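Chapter 7
Putting the Groceries Away

A nine-year-old can unpack a bag of groceries while arguing about something else. The child does it badly, puts the butter in with the crackers, and still finishes before the argument does. This chapter asks how close a machine has come to the same standard, butter and all, and why the question is harder than the brochures suggest.

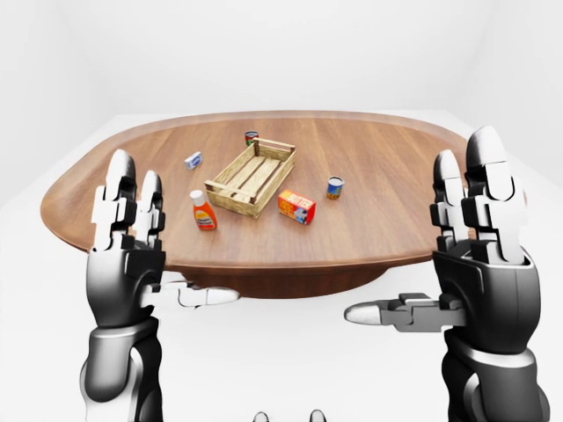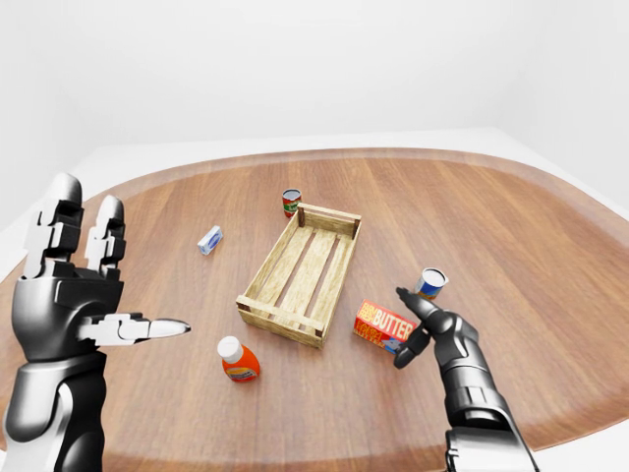
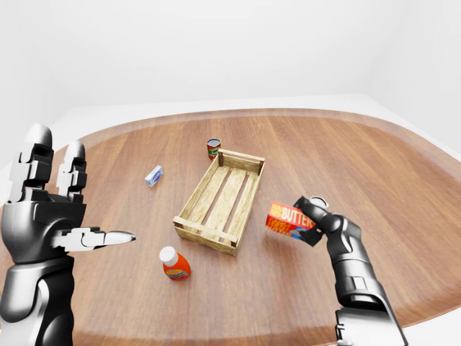 Figures 7.1 to 7.3. A simulated packing task: two robot hands, a table, a slatted crate and some small goods.

Household chores have an awkward place in the history of automation. Factories got their robots early, and they got them by cheating, in the most respectable sense of the word. If a part always arrives in the same spot, facing the same way, a machine that can barely be said to perceive anything will pick it up all day and all night. Kitchens decline to cooperate. Look at what the right hand has to deal with in the figures: a short round can in Figure 7.2, a flat-faced butter box in Figure 7.3, each held at a tilt and each calling for its own arrangement of fingers. The squeeze bottle would call for another. A person changes grip between these without noticing there was a decision to make. For the designer of a controller, every one of those changes is a week's work, and sometimes the week goes badly.

Simulation is where most of that work now gets done, and for good reason. A dropped can in a simulator dents no floor. The Nakpan exercise, which we follow through the first half of this chapter, ran its packing task 3000 times before anyone was allowed near a real crate. By the end the team had a controller they were proud of, and a private list of the things it did when a box landed on its side.

Then came the move to hardware, at a test kitchen in Rirnberg. The first 198 attempts were made with real groceries, and the groceries won more often than the team had planned for. Real cardboard gives when it is squeezed. Real labels peel, and a real bottle with a little sauce on its neck is a different object from the one in the model. The sensible response was to go back and make the simulated world worse — stickier, softer and generally less obliging.

Shop floors sit somewhere between the factory and the kitchen. The Plivmont warehouse study in Section 7.4 looks at a packing line where the goods vary but the crates do not, and where 2 people still stand at the end to fix what the arm has done. Management calls this full automation. We will use a stricter definition.

Before reading on, pack a small crate yourself using 2 or more kinds of container, and write down each time you change your grip. Then try it with one hand held open and still. Keep your notes for Section 7.2, where the Zonulel grasp chart will ask you to put names to what your fingers did.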